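Learning to throw things away in a new country

When I moved to Sanstead four years ago, I thought that rubbish was rubbish. In the flat where I grew up there was a chute in the wall of the stairwell, and everything went down it, day or night, and you heard it fall. I never thought about it again after the little door closed.

My first week here a neighbour rang my bell, very polite, and asked if I knew about the bins. I said yes, of course. I did not know about the bins.

There are four of them. The grey one is for general waste and it is collected every second week. The green one is for paper and card, the brown one is for food and garden, and there is a box without a lid for glass, which fills with rain. The council sends a calendar in October with small coloured squares, and for my first year I read it wrongly, because I believed the colour of the square was the colour of the bin. It is the colour of the lid. My green bin has a blue lid. I still find this unkind.

I started to keep a notebook, as I did when I was learning the irregular verbs. On one side I wrote the thing, on the other side the bin. Yoghurt pot, grey. Envelope with a window, green. Till receipt, grey, although it is paper and looks like paper and every person I asked said "paper, surely". Tea bags took me almost a month, because it depends on the tea bag. By the end of the first winter I had 46 entries, and I was a little proud of them.

The vocabulary was its own lesson. In my language we have one word for all of it. In English there is rubbish, waste, litter, trash if you watch films, and refuse, which I read for a long time as the verb. There is a sign behind the shops that says REFUSE ONLY, and I thought it was a very strict instruction -- you may only say no.

What changed in the end was how I keep the house. At home we had one large bin in the kitchen and nothing in the other rooms. Now I have a small one in nearly every room, and I carry them down to the hall in the evening before collection, at about 200 steps in total if I forget nothing.
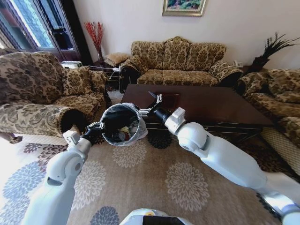
I buy the thin bags on a roll, the cheapest ones, and I put two or three spare ones flat at the bottom under the one in use. My mother taught me this for the kitchen bin and it works for the small ones also. When you lift out the full bag, the next is already waiting. The only trouble is that the thin bags slip down inside if you do not fold them well over the edge, and then you have an apple core behind the plastic, and you find it later by the smell.

Last spring a new family moved in across the landing. On their second evening I saw them standing by the bins with a pizza box, looking from one lid to the other. I went down in my slippers. Clean half in the green, greasy half in the grey, I told them, and the green is the one that is blue.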